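Nimal Bepari
A thread about chores and machines. I am asked often if a robot can do housework yet, so I try to give my answer in small parts.

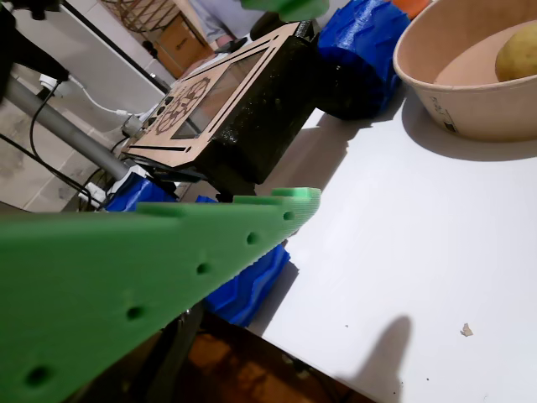
1/ My short answer is: a few chores, slowly, if somebody prepares the table first. My long answer is the rest of this thread. Please be patient with my English, I write each post two times before I send it.

2/ First, who I am. I repaired sewing machines and mixers in Gerkside for many years. Now I work three days a week at Skomley, a small workshop where we try household tasks with machines that we mostly print ourselves. I am the person who keeps the task book.

3/ The task book is a plain paper book. Each chore gets one page. On the page I write what a person does with the hands, in order, before any machine tries it. This part is slower than you would think. Try to write down how you pick up a potato.

4/ I did try. My first version was "take the potato from the bowl". My young colleague read it and asked: from which side? With how many fingers? What does the bowl do in this time? I had no good answer for the bowl.

5/ The bowl is a real question. When I take something round from a light bowl, the bowl wants to come also. My other hand holds it and I never noticed this in my whole life. A machine with one arm has no other hand. So it must come down straight from above, or it pushes the bowl across the table.

6/ Somebody will say, use a heavy bowl. Yes. We have a heavy bowl. Then it works better. But my sister does not want to buy new bowls so that a machine can help her, and I think she is right.

7/ Now about results. In October we ran the vegetable task 500 times over several weeks. I will not give you a nice percentage, because we changed the fingers in the middle and the numbers before and after should not be mixed. I will only say that one bad finger costs more time than one bad program.

8/ Printed fingers are cheap and you can make a new one overnight. This is the good side. The bad side is that hard plastic on a smooth vegetable is like eating peas with a knife. We glued rubber on ours. The rubber came off. We glued it again with a different glue and it stayed for 34 runs, I wrote it in the book.

9/ A reply asks about wheels. Yes, people like wheels, because then the machine can come to the work. In my opinion wheels are fine in a shop with a flat floor. At home there is the edge of the carpet, the cable of the lamp, and one shoe. My vote is for a machine that stays on the table and does one thing.

10/ For the shop floor I am more hopeful. At Vomaron, where I did repairs before, they had one woman who all day put the same part in the same tray. It was the same tray, in the same light, with the same part. A machine can do this today and she would be glad to do something else. I asked her, so I do not only suppose it.

11/ But the same shop had also a box of mixed returns. Bent ones, dirty ones, parts from another maker. She sorted this box in the last hour of the day, while she talked to me. I don't know any machine which I would leave alone with that box.

12/ So my rule is like this. Look at how much the thing changes from one time to the next. If it never changes, the machine is ready. If it changes a little, the machine is ready when a person stands near. If it changes like a child's bedroom, please wait some years.

13/ Folding clothes: a person near. Loading the dishwasher: a person near, and old plates. Watering plants: ready, and this was ready before robots, it is a timer and a hose. Peeling potatoes: the peeling is not so hard, the holding is hard.

14/ Cleaning the bathroom: I don't want to discuss it.

15/ A question about cost. The Fakir arm, which is the first one we made in the workshop, took 2130 grams of plastic with all the failed prints counted in. The plastic is the small expense. The motors cost more, and the evenings cost the most, but these I did not write in the book.

16/ Another question: do I have such a machine at home? No. I have a vacuum cleaner that I push, and a rice cooker. The rice cooker is the best robot I ever owned. It does one job, it knows when it is finished, and I forgive it everything.

17/ One more thing about speed, which people forget when they watch videos. Many videos are made faster. Look at the person who walks in the background, or at a clock. I can empty a bowl of seven potatoes before our arm has finished with the second one. I am 61 and my left knee is bad.

18/ Still, I do not laugh at it. At night I go home and it could continue, if the fingers hold. A slow worker who does not get tired is useful for some chores. We only should choose these chores with care, and ask the people who do them now.

19/ If you do a repeated job with your hands, at home or in a shop, please write me what it is and which part of it is annoying. I don't need the full process, the annoying part is enough. I will put it on a page in the book and I will answer, but maybe not the same evening.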